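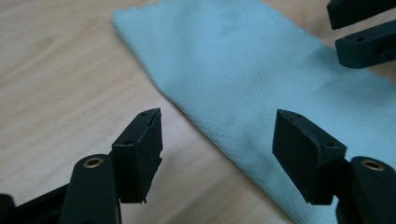
A light-blue cloth on a wooden tabletop.

The Rivell field desk is a folding table sold to reserve units and military history groups, and I have used one for two seasons of staff exercises. Our group plans brigade-level problems on paper maps, so a table has to be flat and stay level on grass.

It does both. The top opens to 186 centimeters and takes two map sheets side by side with room left for a message log. The legs lock with a quarter turn and adjust one at a time. Packed, it weighs 21 pounds, and one person can carry it from a truck to a command tent without stopping.

The hinges are the weak point. Ours squeaked from the first weekend, and by March one had worked loose enough to leave a ridge down the middle. A grease pencil catches on it. Rivell sent a new hinge within a week but no screws — I had to buy those myself.

Price is the other problem. At $384 it costs a good deal more than the Flultix, which we borrowed for the Grasham exercise last fall. The Flultix is heavier and the top is narrower, but it has a rail for hanging an overlay board, and I missed that when we went back to the Rivell. The map clips on the Rivell are better. They held a stack of 16 overlays in a steady wind.

Setup takes a couple of minutes in daylight. In the dark, with gloves on, the leg locks are hard to find, and a strip of white tape on each one helped.

I would buy it again for a unit that moves its command post often. For a drill hall, get the Flultix and spend the difference on lamps.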